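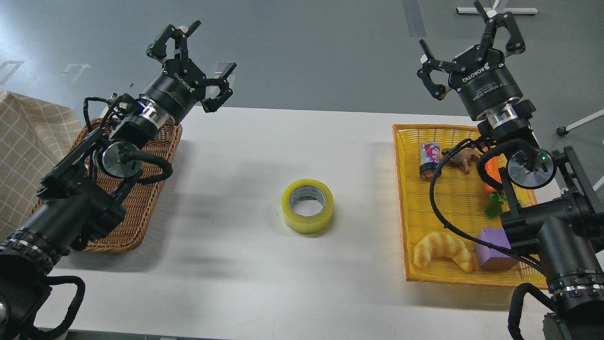 Diane Lapointe would like to know what the word "completed" is doing in the figures. A man who turns up every week and says the right things has completed the course, she points out, and so has a man who turns up every week, says the right things and goes home to check his wife's phone. She has read the Kallumdale results twice and can't find the line that separates them.

Neither can I. The scheme, run by a firm called Trerix, takes men who have been reported for jealous or controlling behaviour and puts them through 10 weekly sessions. The men haven't been convicted of anything. Some are sent by a solicitor who thinks it will look good later. Since the first group met, 681 men have been referred and 400 have finished, and those two numbers are on the front of every leaflet I was handed.

What happened to the other 281 gets a single sentence near the back. They "disengaged". It's a soft word for a man who was thought worrying enough to refer and then stopped answering his phone. I asked whether anybody told their partners. Trevor Penner, speaking for Trerix, said that partner contact was "a matter for local services", and when I rang the local services in Bemstead they thought it was a matter for Trerix. 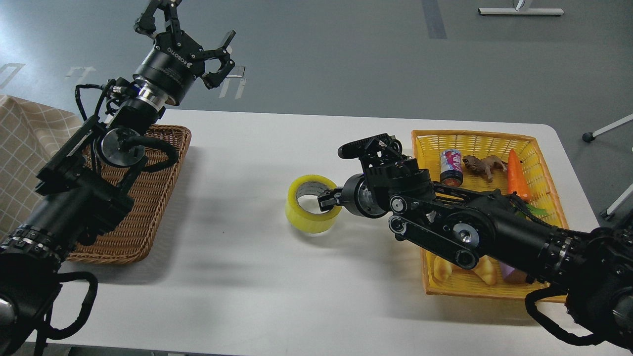 The claim that matters most is that the course lowers risk, and it rests on a questionnaire. Men fill it in at the first session and again at the last, scoring themselves on statements such as "I get angry when my partner goes out without me". The scores fall, and the fall is called progress. I don't doubt the arithmetic. But an open gripper like the one on the left of the photograph can be checked over properly, from the bolts near the base to the rubber-tipped pad on the finger, and it has no reason to flatter itself. A man marking his own temper out of five, with a family court date coming up, has plenty.

Penner's answer is that self-report is standard and that asking partners might put them in danger. The second half of that is fair. Women who are afraid don't always tell the truth on a form that might be left on the kitchen table. Still, it was possible to ask 100 of them, by telephone and with their agreement, for a small study last December. The leaflet says it took place. It doesn't say what they said. I have asked for it three times and been told it is being written up.

I went to Kallumdale half hoping to be wrong. One man, who asked me not to use his name, told me the sessions had made him see that what he called love was mostly watching. I believed him when he said it. Then he mentioned that his ex-wife had moved again, and that he had a fair idea where.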